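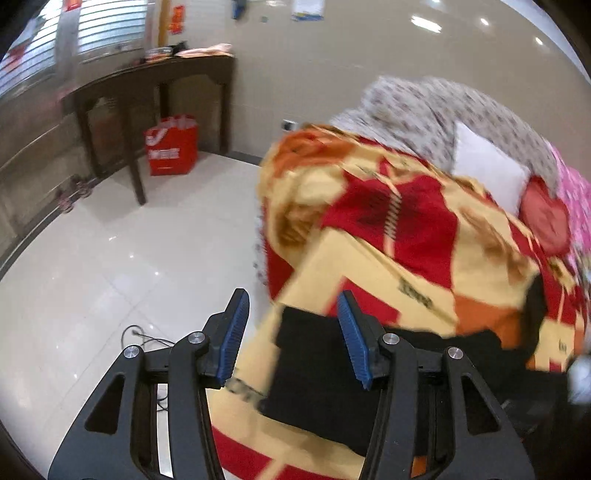

*Bedroom set, gripper close to the quilt. The blur on the fabric is the thing I've been fighting since January.*

Hi Smaranda,

Progress on the Bemine pose tracker, as promised, and a longer note than last time because there's more to tell (mostly good!).

The big change is in how we throw frames out. The old filter dropped a whole clip as soon as the tracker lost its feature points, and with soft bedding filling half the view that happened all the time. Now I score each frame for blur, coast through the bad stretch on the motion model, and pick the track up again when the sharp frames come back. Out of 626 clips, 318 got through the old filter and 358 get through the new one. I'd hoped for a bigger jump, but the gain is nearly all in the cloth clips, and those are the ones the Lister planner was starving for.

Glossy floors are still a pain. The tracker grabs the reflection of a ceiling light, decides it's a nice solid corner, and the whole path drifts sideways as the camera moves. I have a mask that removes bright blobs low in the view, which helps, though it also eats pale pillows if I set it too greedy – so for the moment it's switched off by default.

On the perception side I've moved to black clothing, which I'd been putting off. Dark knit has hardly any texture for the depth step to hold on to, and the gripper arms are black too, so the segmenter likes to glue the two together. Painting out the arms with a fixed mask before segmentation fixed most of that. The blue finger pads are easy to find by color, and I now use them to work out how far open the jaws are.

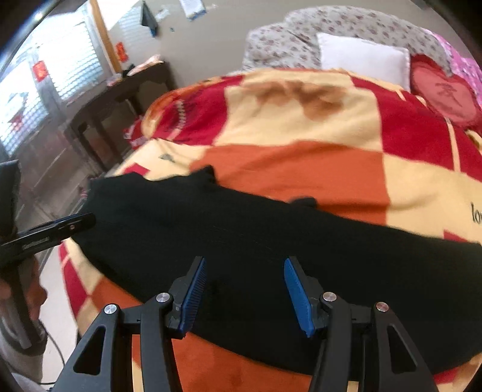

Thijs De Smet would like the fixed mask gone before the next release, on the grounds that it'll break the first time somebody remounts a camera, and he'd much prefer we fit it fresh at the start of each clip.

He's right, and it's maybe three days of work. I'd like to do it before touching the floor problem again, if you're OK with that order. Ilir has the code review open, and the Hollis export still needs a new version tag before anyone pulls from it – please don't let them use the old one!

Yamila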